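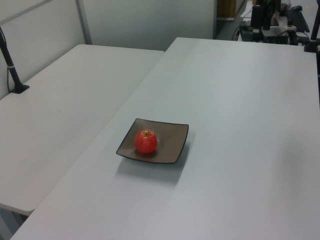
The Butoton Relay is a long-distance team running race held every June between the river town of Butoton and the harbor at Preltport. It covers 36 kilometers of farm track, forest path and paved road, and it is divided into six legs. The race is known locally as the Apple Run, from the custom of giving each anchor runner an apple at the finish. The organizers' table has the fruit set out singly, a red apple on a square brown plate with a darker rim, and the runner takes it before the team's time is read out. Teams that finish outside the time limit receive the apple as well, but are not listed in the results.

History

The relay grew out of a training run shared by two athletics clubs, Butoton Harriers and Preltport AC. The first editions had no fixed course, and teams chose their own way between the two towns. A marked route was adopted after a dispute over a shortcut across the Dudville rail yard — the winning team was allowed to keep its title, but the yard has been off limits ever since.

Entry was at first open only to members of the two founding clubs. It was later widened to schools, workplaces and visiting clubs, and the field was capped at 300 teams. The record turnout is 1,154 runners, including those in the shorter youth race.

Course

The first two legs follow the river and are mostly flat. The third leg climbs through Dudville and is considered the hardest, with a rough descent on loose stone. The remaining legs run along the coast road, where wind from the sea often decides the order of the leading teams. Exchanges take place inside a marked zone, and a wristband is passed instead of a baton. 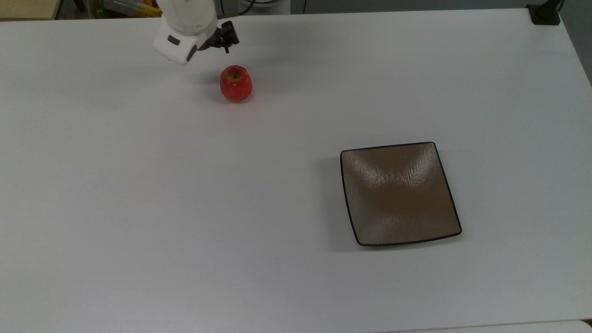 A table with a smooth, matte white top.

Rules

Each team has six runners and may name one reserve. No runner may complete more than one leg. The minimum age is 18, except in the youth race. A team that misses an exchange cutoff may continue, but its next runner starts with the sweep group and the team is ranked below those that met every cutoff.

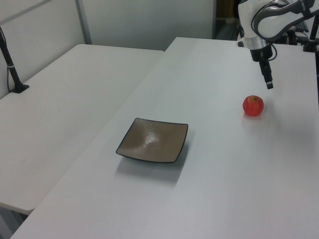
Protests must be made in writing before the prize-giving. They are heard by the race referee, whose decision is final. The post was held for many years by Vaida Ķēniņš, a former middle-distance runner who also drew up the present cutoff times.

Records and sponsorship

The fastest third leg was run by Ülle Grigaitė for Preltport AC. The shoe retailer Bang became the main sponsor under an agreement signed on 2018-12-13, and its name appears on the race numbers but is not part of the event's title.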